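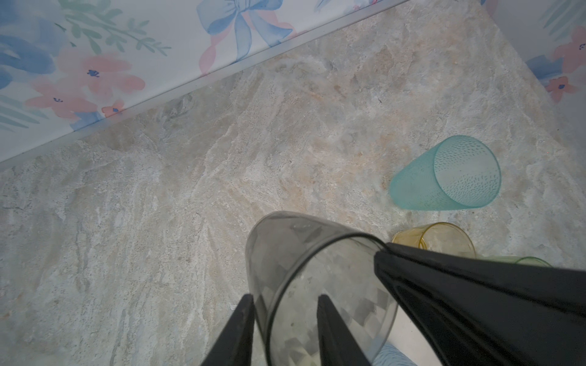
Kutach Plastic Tumblers, Mixed Set – Nine Months In
Posted 5/22/18

I bought these last August when I finally got tired of losing glassware. We have a tile floor in the kitchen, and anything real glass that goes over the edge is gone for good (plus you find slivers of it in your socks for a week). So I went looking for plastic cups that didn't look like they came from a kid's birthday party, and ended up with the Kutach mixed set for 30 dollars. I've now used them every single day, so I feel pretty qualified to talk about them!

First, the colors. I love the colors. You get a teal one, an amber one, a pale green one and a clear one, and they're all see-through, so they look really pretty with the light coming through them. The teal is my favorite by a mile. It has little dashes all over the outside that you can feel with your fingers, and that makes a bigger difference than I expected when your hands are soapy. The clear one has more of a faceted look near the bottom and a slightly smoky tint. I was a little disappointed when I opened the box because I thought it would be crystal clear, but it's grown on me. Iced tea looks great in it.

They don't match each other exactly, and you should know that going in. The amber one is short, more of a juice size, and the teal is what I'd call a proper tumbler. If you want a row of identical cups lined up in the cabinet, get something else. At our house everybody just grabs a color and sticks with it all day, so I wash way fewer cups than I used to.

Now the complaint, and it's my main one: they tip. The teal one has a narrower base than its rim, and empty it weighs next to nothing, so if I catch it with my sleeve while I'm reaching for the dish towel, over it goes. Full, it's fine. Half full, I'd keep it away from your laptop. I've dropped all of them on the tile at one time or another and haven't had a crack yet, just a scuff on the amber one that you have to hunt for.

Dishwasher: top rack only, and I mean it. I ran the green one on the bottom once and the rim came out just a tiny bit wavy. It still holds juice! It just bugs me. Everything else has been through the top rack more times than I can remember, and the clear one has gone a little cloudier on the inside, though you only notice it if you hold it up to the window. A soak in warm water and white vinegar brings it back most of the way.

No weird plastic taste, by the way. I had a set of Punska cups before these and the first month everything tasted like a shower curtain. With the Kutach ones I washed them once and that was that. They do hang on to coffee smell if you leave it overnight, so I keep coffee in a mug where it belongs.

I also looked at the Tawhiri tumblers before I ordered. They're heavier and probably wouldn't tip as easily, but they only came in gray and white, and I've got flowers and a big blue bow on my backsplash, so gray cups were never going to make me happy. The pinks and blues on the wall with these cups out on the counter – it just cheers me up in the morning.

A few odds and ends. They stack, but only sort of, with the short one inside the tall one, and they'll stick if you put them away damp. Don't microwave them. Ice is no problem at all. The packaging was way too much cardboard for four cups. The listing I ordered from had 689 reviews and a bunch of them complained about the colors being off, so for what it's worth, mine looked just like I hoped apart from that smoky one.

Would I buy them again? Yep, and I already did, a second set for the camper. I'd take off half a star for the tipping and half for the wavy rim (okay, that one was my fault, but still). Four out of five, and if they ever sell the teal one by itself I'm getting six.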